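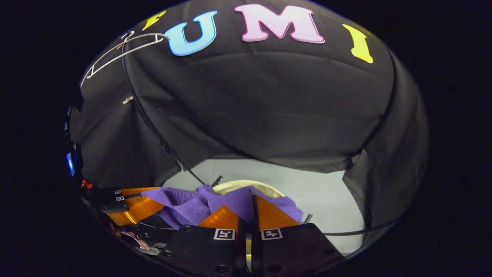 Right, soft finger pads. I've put off this thread for ages because looking after them is the least glamorous part of running a gripper cell, but three of you asked last night so off we go. Ours are the ridged orange ones, the see-through sort that go a lovely amber when light gets through them, and they spend their days on jobs like the purple cloth there, one pad on each side and the fabric bunched up in between. Ribbed cloth by a round bowl is my favourite test, as it happens. Lots of folds to get hold of!

2/ The cell is called Ellilow (don't ask, Ainhoa named it before I joined). Black fabric canopy over a white tabletop, and I'd recommend that to anyone. You want the light on the table and nowhere else, or the tags on the fingers wash out and the tracking goes all over the place.

3/ Pads first. I log every grasp and swap the pair at 2901. Silly number, I know. It's where the very first pair split along a ridge, and I've stuck with it. Always swap both together, a new pad against a tired one pulls the cloth sideways.

4/ Between swaps: warm water, drop of washing up liquid, soft toothbrush along the ridges. Lint is the enemy. No alcohol please, I did that once and they went tacky for nearly 400 grasps.

5/ Tags next. Little square black and white things, dead easy to ignore. Dry cloth only. If a corner lifts, don't glue it back down, print a new one, stick it on flat and redo the calibration. Yes the whole calibration. Yes I've tried skipping it.

6/ Screws! Vibeke Hallgrímsson taught me to put a dab of paint across each screw head and on to the block, so you see straight away when one has crept round. I check every 500 cycles and there's usually one that has.

7/ The slot between the fingers collects fluff like a tumble dryer. Wooden cocktail stick, power OFF, work from the top down. Then open and close it by hand a few times and listen. Gritty noise means you missed a bit.

8/ Cables. I clip ours so there's slack at full reach and then a bit more. We lost most of May to a fault that came and went, and it was one lead being tugged at the far end of the travel. I swapped the controller before I looked at the lead, so learn from me.

9/ Someone asked about spares. We buy pads from Rasley, the Navska ones fit too but feel stiffer to me and I don't get on with them for thin fabric. Might be fine for towels?

10/ Tomorrow I'll do the calibration routine, with the spreadsheet, if I can make it readable.

Filed under: Workshop & Automation
385 likes · 17 replies · Share
Print this thread | E-mail to a friend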